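Two Trays

I got the job at Vedach through my cousin Manon, who does their payroll and told me they wanted somebody who had put away a lot of dishes. I thought she was kidding. I'd spent nine years running the back end of a hotel kitchen and then two more picking orders in a warehouse for a place that sold shampoo, and I figured my resume was a sad little thing. Manon Cormier figured otherwise. She walked it down the hall herself!

So there I was in November, in a chair that went up and down, watching a pair of gray hands on a screen try to do what I used to do half asleep.

My title was "task reviewer." My boss was Jouko Oksanen, a long, quiet man who ate the same soup every day and never once raised his voice, not even when the whole server closet lost power. What he wanted from me was simple to say. The robot would try a chore in the simulator, I would watch it, and I would write down whether a person paying for that chore would be happy. Pass or fail, plus a comment. That was it.

"You don't need to know how it works," he said. "Please don't learn how it works."

I told him there was no danger of that.

The customer was a chain of drugstores called Lam. They wanted the returns sorted, all those bottles and tubes that come back with the cap half off or the label peeling, and they wanted it done at night with the lights low and the heat down (their words, and I remember thinking, well, that's how they treat people too). The whole thing came down to two trays. Good stuff in one, bad stuff in the other. My nephew could do it, and he's four.

My first week I failed everything. I'm not proud of it. I sat there with my coffee and went fail, fail, fail, and wrote things like "too slow" and "what is it doing" and "my God." On Friday Jouko printed out my comments, all 58 of them, and laid them on my desk with his soup spoon still in his shirt pocket.

"This one," he said, pointing. "You wrote, 'holding it like a bug.' What should it hold it like?"

And I couldn't tell him! I picked up my own hand lotion from the desk and looked at how I was holding it, and the second I looked, I was holding it wrong. I set it down and picked it up again. He stood there and waited. I must have done that for five minutes, a grown woman picking up lotion.

After that I got better at it, or anyway I got more useful. I started bringing things from home. I'd do the chore myself first, at the desk, and then run the attempt and watch for where it went different from me. I learned that I never look at the hand that's holding the thing. I look at where it's going. I learned that I turn a bottle with my thumb while it's still on the way, so the label is facing me by the time I need to read it. Nine years in a kitchen and I'd never noticed I had a thumb.

Harpreet McKinnon sat across from me and built the practice tables. She could make you any counter, any shelf, any box, and she was very proud of a sink she'd made that I never saw anyone use. She had a bet going with Niilo Ruotsalainen from the sales side. Niilo said the robots would be folding laundry in people's houses in 24 months. Harpreet said they wouldn't be folding a washcloth. The stakes were a mattress, of all things, a Zinus, because Niilo had a bad back and Harpreet had just moved and was sleeping on a couch.

"Ginette, you're neutral," Niilo would say. "Tell her."

I wasn't neutral. I wanted the couch person to get the mattress.

But I also had a soft spot by then, I'll admit it. You watch something try that many times, you start leaning in your chair to help it along. I used to lean so hard Harpreet said I was going to tip over.

The one I still think about was late on a weeknight. Everybody had gone home except Jouko, who was on the phone in Finnish behind his glass door, and I had one more batch to get through before the bus. I was tired and I was clicking too fast. Then I came to attempt 133 and I stopped it partway, and I took my finger off the mouse.
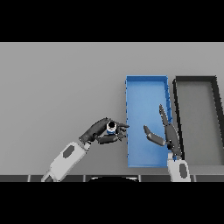 What got me was the other hand. The left one had what looked like a bottle or a cap, fine, I'd seen it have a bottle plenty of times. But the right one was open, over toward the side of the tray, thumb out, and I knew that hand. That was my hand at two in the morning at the hotel, waiting for the other one to quit fussing and pass me the thing. I'd have known it anywhere.

I didn't press play. I sat there with my coat on and thought, I could write pass right now and go catch my bus. Or I could watch the rest and find out it drops the bottle, and then I'd have to say so.

Jouko came out and stood behind me. He smelled like soup.

"Is it good?" he asked.

"I don't know yet."

"But you like it."

"I like it," I said. "I'd give it a job. I wouldn't give it my job."

He thought that over. He's the kind of man who'll think over "good morning" if you let him. Then he pulled Harpreet's chair around and sat down, and he asked me whether I would let it put away my own things, in my own bathroom, with me asleep down the hall.

I thought about my bathroom. The shelf over the toilet with the one bad screw. My mother's perfume bottle, which has been empty since I was a girl and which I move every single time I dust. I asked him if it would know not to throw that out.

"Would it be in the tray?" he said.

"No. It's on the shelf."

"Then no," he said. "It would not know."

He went to get his coat. I'd missed the bus already, so I took off mine, and got my lotion out of the drawer, and passed it from my left hand to my right a few times until I had the feel of it. Then I pressed play.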